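The paschal candle at Trumside parish stands 2 feet taller than the one it replaced. By custom it is lit at the Easter Vigil, then at baptisms and funerals through the year.

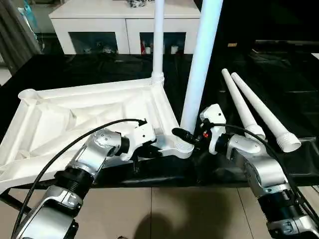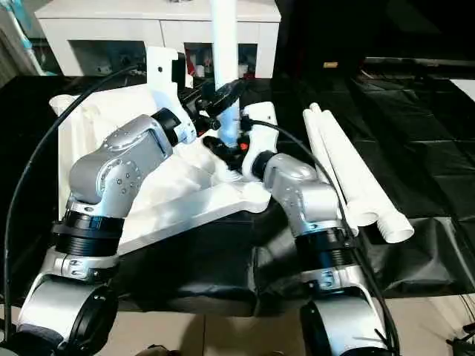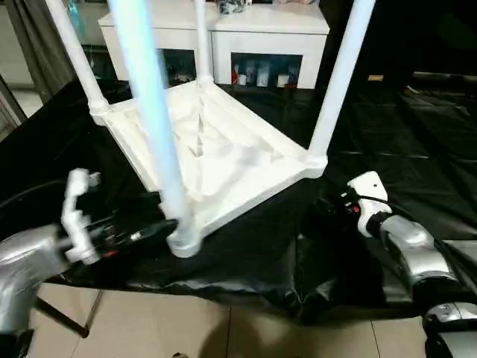 Five grains of incense are set into the wax in the form of a cross. Mavis Esposito, the sacristan, orders the candle in February and trims the wick before each use. The old stub is melted down with 70 altar candle ends, and the wax goes into tapers for the next Vigil.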